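Block by block at Binbridge

I started on the packing floor at Binbridge when I was nineteen, so I had opinions about robots before I'd met one. Last July I went back to see what the new arms had done to the place (and to the people I used to eat lunch with).

The first surprise is how much happens on a screen. Nurhan Ateş spent years on the mixed-carton line and has the wrists to prove it. Now she rehearses the jobs in a simulator called Kereama, with plain coloured blocks standing in for the stock, before the arms on the floor get anywhere near a carton. She lets me have a go and I'm hopeless!

"You're rushing," she says. "Look at the gap between the fingers first, then worry about the block."

She's had me looking from the gripper's end, down between two dark fingers, with a big magenta block filling the space and a cyan one sitting over part of it. The little blue one further off looks dead easy by comparison. I go for it and make a mess of things.
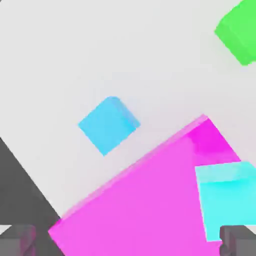 What changed on the floor

Five people moved off the line and three of them retrained, Nurhan included. The other two took jobs across town, and I'd be fibbing if I said everyone was cheerful about it. The training runs 90 hours, paid, which the crew had to argue for.

Valtteri Juntunen, the shift lead, misses the noise. "We used to yell at each other all day," he tells me. "Now I've got someone at a desk with headphones on, and I feel rude interrupting."

Nurhan doesn't miss the lifting one bit. She does want the pay grades sorted, as her new job still carries her old title, and she's got a meeting about it on Thursday.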